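Zwischenbericht an die Förderstiftung Rimow
Reittherapie und Pferdehaltung, Hof Pavier

1. Tierbestand
Die Stute Tinunico wurde im September in die Gruppenhaltung eingegliedert. Der Wallach Bajpai bleibt nach tierärztlicher Vorgabe im Schritt.

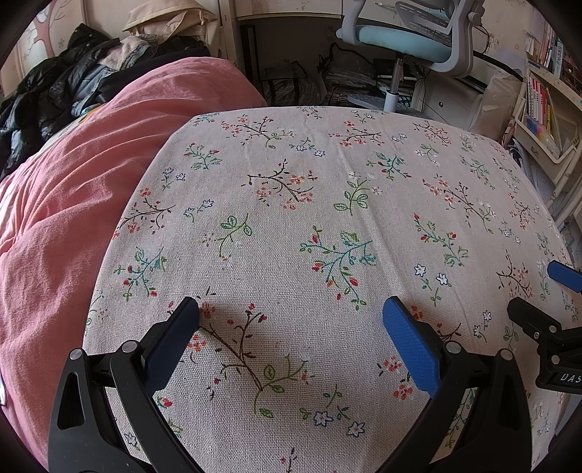

Die Hufbearbeitung übernimmt weiterhin Knut Wunderlich.

2. Mittelverwendung
Abgerufen wurden 2587 Euro, davon 900 Euro für Raufutter und 541 Euro für Sattelanpassungen.

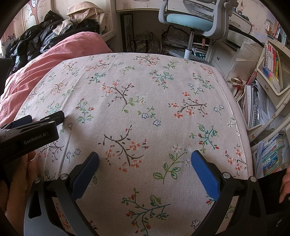
Der Restbetrag entfiel auf die Drainage des Paddocks. Weitere 200 Euro sind für Wurmkuren gebunden.

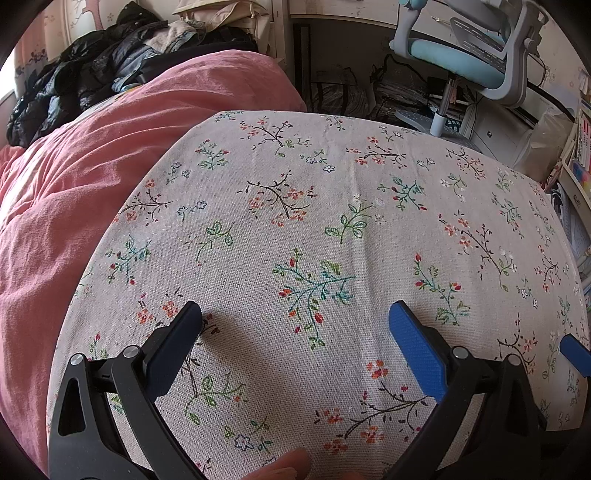
3. Ausblick
Die Ausbildung am Langzügel leitet künftig Phyllis Wragg.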